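A Tuesday at the Medve Training Center in Stasstead

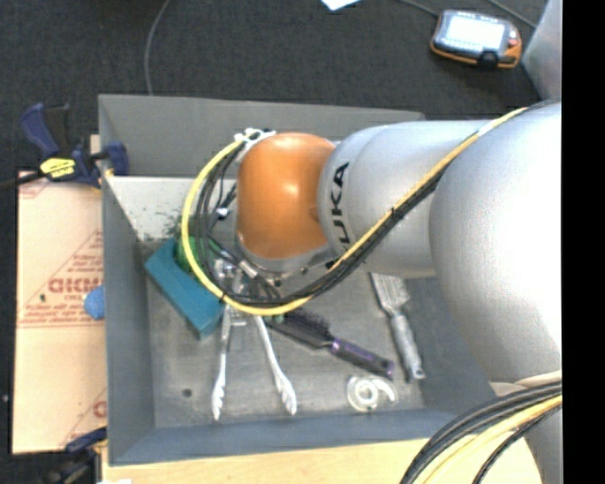 The open day started at ten in the morning, but the parking lot was already full when my bus arrived. I have followed hockey since I moved to this country, and I had never been inside a practice building before. In the country where I grew up, teams practiced in the same old hall where the games were played, and if you knew which door to use, you could sit and watch. In Stasstead the practice building is a separate place, on the road toward Cukdale, and most of the year the public sees only the lobby and the shop.

The entrance was free, but you had to register on the website for a tour. I got the second tour of the day, with 12 people in the group. Most of them were season ticket holders and knew each other. Two were parents who wanted to see if the youth program was good for their daughter. They asked the best questions, I thought, because they had a real decision to make.

Our guide worked in the ticket office during the season. She told us this at the beginning so that we would not expect too much about tactics. She spoke quickly and I missed some of the jokes, but she was patient with repeated questions.

We began at the main sheet of ice. The building has two. The first is for the team, the second is for the youth groups, figure skating and public hours. The seats at the main sheet are only on one side, and there are 170 of them. I had imagined more. On an ordinary practice day the seats are closed to fans, with the exception of a few mornings in September, when the camp is on. The guide said the dates for the next camp would be sent by email in May to everybody who registered for the open day.

The cold surprised me. In a game arena with thousands of people you can sit in a thin jacket. In the practice building I had to close my coat up to the neck, and a man from our group lent his gloves to his wife and then walked with his hands inside his sleeves. If you go next year, bring gloves.

After the ice we went to the locker room corridor. The locker room itself was open for eight minutes per group, and somebody stood at the door with a watch. I had read on the fan forum that this part was the best of the visit, and for many people it surely was. Everyone took photographs of the stalls with the name plates. I looked more at the drying room next to it, where skates and gloves hang on racks with warm air coming from below. The smell is exactly what you think. The guide explained that the equipment staff arrive before six on practice days and that each player has his own wishes about how the blades are cut. Some want them done every day, some after every second practice, and there was one player years ago who wanted to listen while it was done, to hear that it was right.

I asked how many sticks the team takes on a long road trip, and she had to ask a colleague by phone. The answer was 96. They go in long bags, sorted by number, and the bags travel before the players do. I wrote this down immediately, as I had made a bet about it with my neighbor and I lost.

The medical rooms were not part of the tour. We could look through the glass of one door and see the treatment tables. One man in our group asked about the injured center and when he will come back, and the guide answered in the same friendly voice that she sells tickets. He tried again ten minutes later with different words. The answer was the same.

Upstairs there is a gym, and a room where the coaches watch video. In the video room they showed us three short clips from last season, the same play from three angles, and a young man from the video staff explained what the coaches look for. This was for me the most interesting quarter hour of the day. It was a simple breakout from behind the net. I had seen that goal on television, and I believed that it was the mistake of the left defenseman. With the high angle it was clear that the winger had left his place along the boards too early, and the defenseman had no one to pass to. I have said bad things about that defenseman in my living room, and I would like to take back a part of them. The young man also told us that the staff prepare the clips during the game, and that a player can ask for his own shifts on a tablet before he takes off his skates.

The parents asked about cost and about travel for the youth teams. The program has a house league, which plays only in the building, and a travel team under the name Trinar, which plays as far away as Cukdale and farther. For the first year the club lends all equipment except skates. The mother asked whether girls and boys play together, and at the youngest ages they do. Their daughter is seven. She was not with them, but they said she skates in the kitchen in her socks.

Lunch was in the lobby. There was chili, hot dogs and a vegetarian soup, and the line was long. I took the soup, which was good, and ate it standing at a high table next to the shop. The shop had last season's jerseys at half price, but only in very small and very large sizes. I bought a puck.

In the afternoon the second sheet was open for skating with rental skates. I am not a strong skater. I went around the ice a few times near the boards and was passed by many children. The rental skates were sharper than I know them from other rinks, so perhaps the equipment people had helped. There was also a shooting contest with a cloth over the goal and holes in the corners. I hit the cloth.

What I missed was something about the history of the club. There is one glass case in the lobby with old programs and a trophy from the minor league years, and no text next to it. I asked at the desk and they did not know which year the trophy was from. It would not be much work to put a card there. I also think the tour could be a little slower. We were always being moved on by the next group, and in the gym I could not hear anything because two groups were talking at the same time.

For visitors without a car: the bus from the center of Stasstead stops in front of the building, but on weekdays the last one back leaves at 5:40 in the afternoon. The drivers want the exact fare. From Cukdale you have to change at the hospital, and the two buses do not wait for each other. I took the 4:40, sitting behind a boy who still had his skating helmet on.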